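Mon 14 May

Spent most of the day on the Plomstead mix, which I swore I'd finished in February. Well! Gitau Lyimo came back with notes and he was right about nearly all of them, so I opened the session again and started over on the low end.

First thing was tempo. The whole song sits at 108 and the bridge was drifting, because I'd played the electric piano in free and then never lined it up (past me was very pleased with himself, I'm sure). I warped just the bridge, put markers on the downbeats only, and left the rest loose. It still breathes and it doesn't fight the drums any more. I did try a version at 116 for a laugh and it turned into a completely different song, kind of a good one, so I saved that as a separate set called Plomstead fast. Please don't delete it, whoever is cleaning the drive next.

Kick and bass. The kick had a long tail that was sitting right on top of the bass note. I shortened the decay in the sampler, took 4 dB out of the bass where the kick lives, and then put a very gentle sidechain on it, slow enough that you don't hear it pumping. Much better on the small speakers. On the big ones I still think the bass blooms on the low F, but that might be the room, I've never trusted that corner.

Vocals took forever. There are five takes of the second verse and I'd comped it from all of them, and you could hear it, every line had a slightly different distance to the mic. Went back and used take 2 for almost everything, with one word from take 4. Somkiat Paisan sat in for that part and kept asking me to turn the reverb down, and down, and down again, until I muted the send and he said "yes, that." Fine. I snuck a tiny bit back in after he left.

Crackle is still here. It comes at random, mostly when the Luangrath reverb is on and the buffer is set low. Froze the reverb track and it went away, unfroze it and it came back, so that's where I'd look first. Raising the buffer also fixes it but then I can't play keys in time. For now: freeze before tracking, please, all of you.

Also moved the sample folder onto the new drive, and of course half the Wesesthorpe set opened with missing files. You have to point it at the new folder and then do a Collect All and Save, otherwise it asks again next time. Did that for Wesesthorpe and Plomstead. Zedham isn't done yet and I wouldn't open it in front of a client.
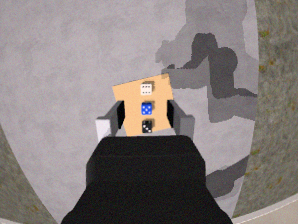

Tomorrow I want to bounce stems for Gitau, dry vocal separate, and see if the snare needs that clap layered under it or if I only liked it because it was late. Zedham folder after that, if the coffee holds out.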